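Prareroの公開デモを見学してきたので、忘れないうちに連投でメモしておく。2021-12-10、午後の枠。個人の感想を含む。

1/ 会場は展示ホールではなく、一般的な間取りの住居。題材は衣類の整理。アームの実機展示はなく、人が手持ちグリッパを操作して教示データを取る工程の公開が主。説明担当はErnő Somogyi氏、英語、逐次通訳つき。

2/ 最初に座学。収録から学習までの流れをスライドで説明。収録データの管理ツールはFlivikという名称で、4月に一度作り直したとのこと。旧版では左右の時刻合わせを手作業でやっていたそうで、これはうちでも同じ苦労をした。

3/ 現時点の収録本数は3130。うち品質チェックで落としたものが125。落とす理由で多いのは、指先が布に隠れたまま動作が終わるケースと、開始姿勢のばらつき。除外基準は文書化済みで、希望者には後日送付。

4/ 続いて寝室で実演。ベッドの上に畳んだ服の山とハンガーの束。グリッパは黄色い2本指で、指に長穴が抜いてある。手元側は黒いプレートにレンズ状の丸いセンサが横並び、その下にQRコードのシール。

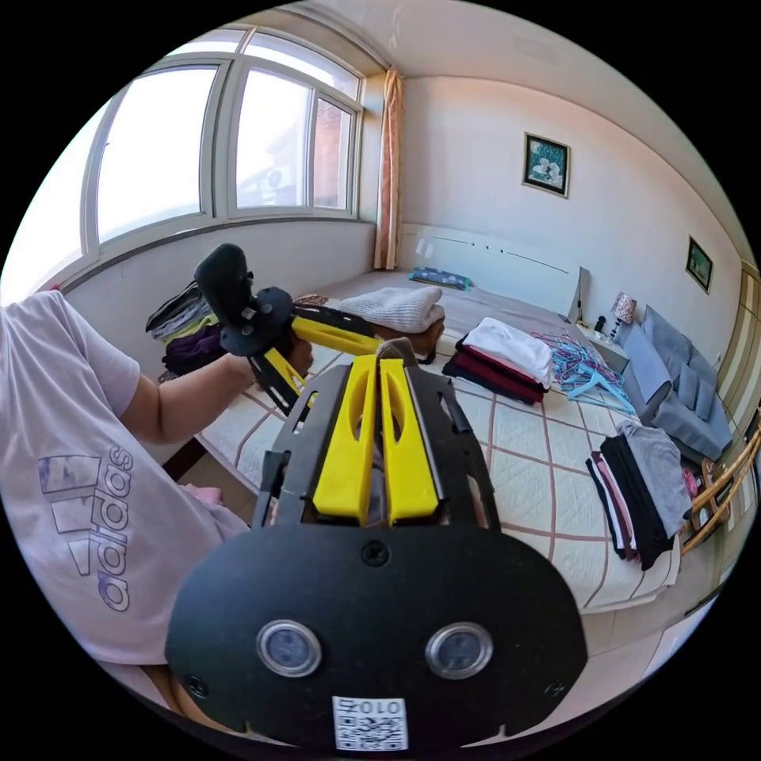
5/ 把持について。布は剛体と違って「掴めた」の判定が難しい。Somogyi氏の説明では、指の開き幅だけを見ると薄手の生地で誤判定が出るため、持ち上げ後の映像も併用して判定している。力覚は現状使っていない。ここは質問が集中した。

6/ ハンガーの扱いも質問に出た。絡んだ束から1本だけ抜く動作は成功率が低く、学習対象からいったん外しているとの回答。数値は非公開。個人的には一番知りたかった部分なので残念。

7/ 操作体験あり。持ってみると重さより手首の角度がきつい。ベッドの奥側に手を伸ばすと、指先を下に向けたまま保つのが難しくなる。慣れた人は先に立ち位置を変えていた。腕で届かせようとすると軌道が乱れる、という助言をもらった。

8/ 照明条件。窓からの外光は遮らずに収録する方針。逆光のデータも意図的に残すという。ただし配分は決めておらず、今は成り行き。評価時に条件別で切れるよう、タグだけは付けている。

9/ 学習側はUltilmontと共同。評価用に1221本を別に確保し、学習には混ぜない。部屋単位で分けているか聞いたところ、分けているとのこと。同じ部屋が両方に入ると数字が良く出すぎるので、これは確認できてよかった。

10/ 配布資料には指部品の図面の抜粋あり。製作はTóth。材質と公差の記載はなし。長穴の目的を聞いたが、軽量化と布の逃がしの両方という答えで、どちらが主かは不明のまま。

11/ 次回の公開は日程未定。除外基準の文書が届いたら、このスレッドに要点を追記する。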